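Tarner Bench Inventory
Data card, release 3

Summary
The Tarner inventory lists the liquid-handling items kept on the teaching lab benches, with storage position and condition for each. It holds 238 records in a single CSV file. It was compiled for restocking and for labelling practice, and is maintained by Delwyn Mahuika and Sixten Rønning.

Scope
Covered: micropipettes, transfer pipettes, stands, racks, beakers and other open glassware.
Not covered: reagents, tips in sealed boxes, waste containers, anything in the fume cupboards.

Fields
item_id: integer, unique, never reused
item_class: one of 9 values, listed in classes.txt
storage: hanging, upright, flat or drawer
colour_main: free text, lower case
graduated: yes, no or unclear
condition: good, worn or withdrawn
checked_by: initials
note: free text, may be empty

Conventions
A stand and the pipette hanging from it are separate records. The same applies to a rack and its contents. Transfer pipettes are stored bulb up and recorded one per row, including where several share a rack. Length is not recorded for them; mixed lengths are common in the same rack and the staff pick by eye.

"Graduated" refers to marks on the item itself. Use "unclear" where the marks are too faint to read at arm's length.

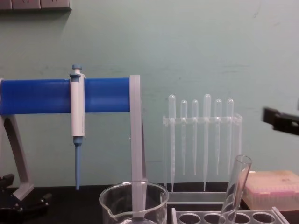
Beakers are recorded by material and by whether there is a spout. Volume was dropped after release 2 because too many printed scales had worn off, and the old column is kept in archive/ for anyone who still needs it.

Known issues
Records imported from the Backlund sheet use "grey" and "light grey" interchangeably.
Three rows have an empty storage field. The items were on loan at the time of the October check.
Clear plastic and clear acrylic were merged in release 1 and have only been separated for racks.

Changes in release 3
Added checked_by. Removed duplicate rows for shared stands. Corrected spelling of "micropipette" throughout.

Corrections
Send the item_id, the field and the new value to Delwyn. Changes to classes.txt go through Sixten.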